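## Choosing a cot and a floor for the small room

Our first baby is due in spring and many of you wrote to me after the last newsletter to ask how the room is going. Slowly, is the answer. We have 43 boxes from the move still in the corridor, and the small room was used to store my books until October.

I want to tell you first about the cot, which took us the most time. We looked at two. The Briline is white and very simple, and the base can be put at four heights. The Guillot is heavier and has a drawer below, but you need both hands to lower the side, and I cannot imagine doing this at night with a baby on my arm. We chose the Briline. My friend Solène Gilbert had the same one for her twins and says that the screws must be tightened again after the first month, so I wrote this inside the cupboard door.

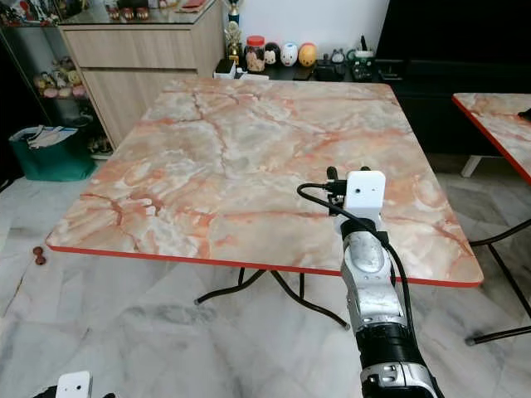 Page last changed: 2021-01-05

The walls are now a soft green. I was afraid it would look like a hospital, but in the afternoon it is warm and a little grey, and with the curtains from my mother-in-law it is quite pretty. We bought the paint at Verkbridge. One tin was enough for two coats, and there is still a bit left for the shelf.

For the changing place we did not buy a special piece of furniture. Reda El Idrissi, who reads this newsletter from the beginning, sent me a drawing of the wooden frame he made to sit on top of a normal chest of drawers. It holds the mat so that it cannot slide, and later you take it away and the chest is again a chest. My husband made ours in one evening – well, one evening and the next morning. 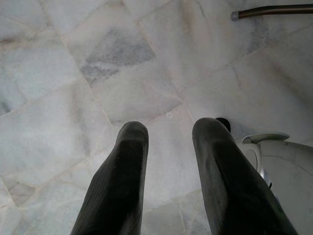

The floor is the question that is still open. The room has old boards with gaps, and I would like something soft on top where a baby can lie and later crawl. Ngọc Thân wrote to me that she put a wool rug down and was sorry after the first spilled milk, and that cork was much better for her. I also have to think about how it looks beside the hall. A pale marble tile like this one is easy to wipe, and I like the light colour, but for a child who is learning to sit I find it too hard without a thick mat. Jernik has a foam mat in plain beige that I may order, if the price stays under 300 with the delivery.

If you have used cork in a bedroom for some years, please write to me. I would like to know if it keeps the marks of the furniture. In the next letter I will show the shelf and the lamp, and the curtains if they are shortened by then.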